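Nirnix Partitioned Carton for Computer Power Supplies

Single-wall brown corrugated carton with a slot-together partition set. Intended for loose or refurbished computer power supplies with the output leads still attached. Sold by Sterholm as a flat-packed set: carton, long dividers and cross dividers.

Application
Suited to packing benches placed beside a belt conveyor, and to storage of tested units awaiting assembly. Each cell takes one unit, standing on end with the cable outlet facing up. Leads are folded into the mouth of the cell above the casing. Units with long leads can be packed without cable ties, provided the connectors stay inside the line of the outer walls when the flaps are closed.

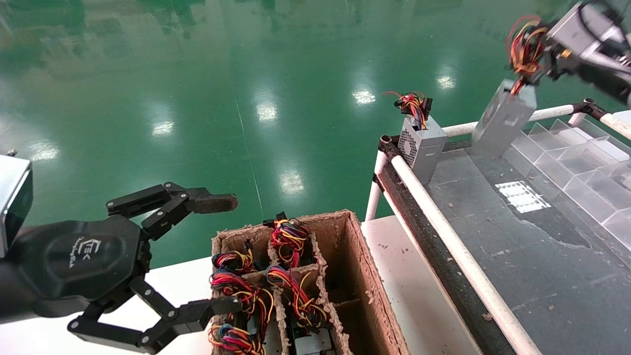
Cell size is set by the position of the slots in the long dividers and cannot be adjusted on site. Customers with units of mixed depth should order to the deepest unit and fill the remainder with crumpled paper. Leads from one cell should not be tucked into the next, as the connectors catch when a unit is lifted out.

Material
Outer: brown kraft liner, unprinted. One-color printing is available on request.
Partitions: brown board, uncoated, die-cut slots.
Closure: four flaps, top and bottom. Tape not included.
Partition edges are raw cut. They fray with repeated use and shed fiber. Replace the dividers when the slots no longer hold them upright. Partition sets can be ordered without the carton.

Bench layout
Place the carton on a flat table at or below belt height, with the long side parallel to the conveyor. Load the far row first. Keep small parts and screws in a separate compartment tray. The Sekero clear tray is stocked for this purpose and is listed under Bench Accessories. It should be wiped out at the end of each shift; dust from used power supplies marks the floor of the tray quickly.
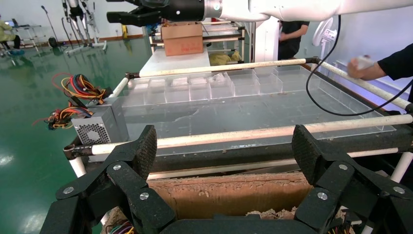 Ordering
Carton with partitions: bundle of 24
Partition set only: bundle of 24
Minimum order: 2 bundles
Printed cartons: minimum 4000
Orders for printed cartons require an approved proof. Print quantities are not combined across sizes. Björklund account holders may order under their existing customer number. Collection from the Sterholm warehouse is possible on Saturday by arrangement.

Technical questions, including slot spacing for non-standard units: Csaba Katona, packaging desk.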